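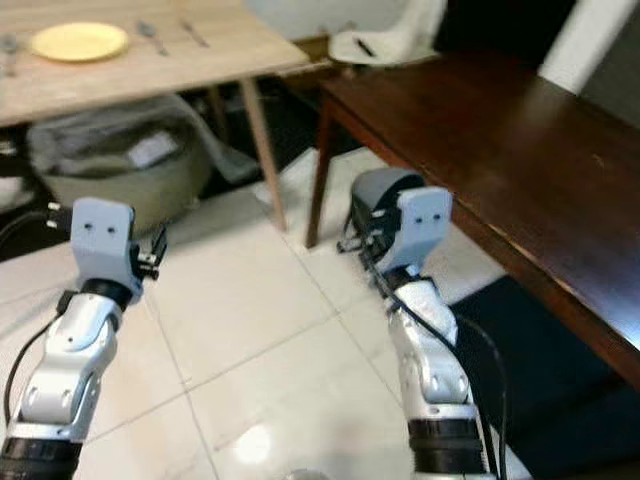 Forum Vivre en ville > Quartiers et voisinage

Sujet : S'installer à Rallitz, côté halles ou côté canal ?

natalia_polak
Bonjour à tous ! Mon compagnon et moi cherchons un trois-pièces à Rallitz et on est tombés complètement sous le charme du quartier. On y a passé trois après-midi à marcher le nez en l'air, entre les petites rues derrière les halles et les immeubles bas le long du canal. Notre budget permet les deux secteurs, à condition de ne pas être trop gourmands sur la surface. Côté halles on a visité un 62 m² au deuxième, parquet, cuisine minuscule, cour intérieure. Côté canal c'est la résidence Flatent, plus récente, avec salle commune et toit-terrasse. Vous choisiriez quoi ? Et pour le bruit ?

debashish.c
Côté halles sans hésiter ! J'y habite depuis 10 ans et je ne m'en lasse pas. Le matin on descend acheter son pain chez Munshi, on croise la moitié de l'immeuble, on remonte avec des poireaux qu'on n'avait pas prévu d'acheter. Pour le bruit : les livraisons commencent à 5 h. Sur cour on n'entend presque rien, sur rue il faut de bonnes fenêtres. Demandez l'orientation exacte des chambres.

Asanka_S
Je vais être la voix discordante. J'ai loué quatre ans côté halles et je suis passé au canal, à la résidence Flatent justement. Le charme des vieux immeubles, oui, mais l'escalier en colimaçon avec une poussette, non merci. Ici il y a un ascenseur, un vrai local à vélos, et le soir la lumière sur l'eau est superbe. Le tram 326 passe au bout du quai et on est à la gare en trois arrêts.

debashish.c
Le 326 qui s'arrête à 21 h 30, tu veux dire ;-)

Asanka_S
22 h depuis octobre ! Et à pied on met un quart d'heure, franchement c'est une balade.

natalia_polak
Merci pour vos réponses, c'est exactement ce que j'espérais ! La chambre du 62 m² donne sur cour, bonne nouvelle. Par contre l'agence nous parle de travaux votés sur la toiture, et là je ne sais pas trop quoi en penser. Notre part serait de 4000 euros.

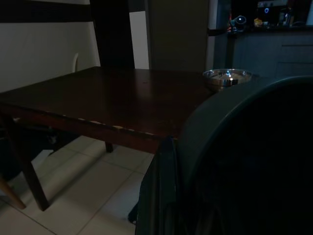

Ça nous ferait mal au moment d'emménager, surtout qu'il faudrait refaire la cuisine assez vite. Est-ce que ça se négocie avec le vendeur ?

arif.siddiqui
Oui, ça se négocie, et ça se négocie même très souvent. Demandez les trois derniers procès-verbaux d'assemblée générale et regardez la date du vote ainsi que le calendrier des appels de fonds. Vous pouvez convenir dans le compromis que le vendeur prend tout à sa charge. Faites-le écrire noir sur blanc et parlez-en au notaire avant de signer quoi que ce soit. Une toiture neuve, par ailleurs, c'est plutôt une chance pour l'acheteur !

Asanka_S
Une chance si on s'arrête à la toiture. Dans mon ancien immeuble, après le toit il y a eu la façade, puis les colonnes d'eau. Regarde aussi les charges annuelles, Natália.

debashish.c
Tu compares avec une résidence où tu paies l'entretien d'un toit-terrasse et d'une salle commune... Les charges chez Flatent ne sont pas données non plus.

Asanka_S
C'est vrai, je ne vais pas dire le contraire. Mais je m'en sers ! On y a fêté les 40 ans de ma femme, avec tout le palier.

natasa_i
Je me permets d'ajouter une troisième piste : le passage Flistby, entre les deux. Trop de gens le traversent sans le regarder alors que c'est ravissant, avec des façades en brique, des ateliers au rez-de-chaussée, des glycines partout au printemps. On est à trois minutes des halles et à cinq du canal. Peu de biens en vente, il faut guetter, et certains rez-de-chaussée sont sombres, autant le savoir. Mais quelle ambiance ! Les voisins sortent les chaises dès qu'il fait doux.

debashish.c
Très bonne idée, j'adore ce passage. Un peu humide côté nord quand même.

natasa_i
Côté nord au rez-de-chaussée, oui. Dans les étages je n'ai jamais eu de souci.

natalia_polak
On est passés devant sans oser entrer, on croyait que c'était privé !! On y retourne demain en fin d'après-midi, et j'ai demandé les procès-verbaux à l'agence ce matin. Arif, si le vote date d'avant la mise en vente, ça change quelque chose pour la négociation ?

arif.siddiqui
Ça vous donne un argument de plus si le prix affiché n'en tient pas compte. Comparez avec les ventes récentes dans la même rue, et revenez nous dire ce qu'il y a dans les PV.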